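**Hadness H3 hand-held gripper kit**

The H3 is a two-finger hand-held gripper for recording manipulation demonstrations without a robot arm. The kit is sold unassembled and fits a home bench or a shared workshop. All shell parts can be printed on a bed 250 mm square or larger. The drawings and print files are licensed for personal and club use.

## Shell and tracking

The body prints in 3 sections and closes with M3 screws. The marker cube mounts on top of the body and carries square fiducial markers on its exposed faces. Print the marker sheets on matte stock at 100% scale and glue them flat; a lifted corner will degrade pose estimates.

Cable routing is left to the builder. Leave enough slack for the operator to turn fully, and add strain relief at the housing. Two or more operators can work in the same room provided each unit has its own marker IDs.

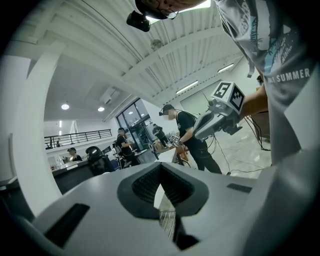

## Specifications

- Maximum opening: 88 mm
- Mass, assembled, without cable: 600 g
- Trigger: mechanical, spring return
- Rated life of finger linkage: 2,000 cycles between inspections
- Shell color: white and gray
- Head camera: not included

## Compatibility

The Jolia finger set fits without changes. Addo soft pads need the thicker backing plate -- order it separately, as the standard screws are too short. Kits shipped before May use the older trigger spring, and the two springs are not interchangeable.

Recording software is Nostamgate, installed on the builder's own computer. Run the calibration routine after assembly and again after any change to the fingers or marker cube.

Spare springs, linkage pins and marker sheets are listed under Parts.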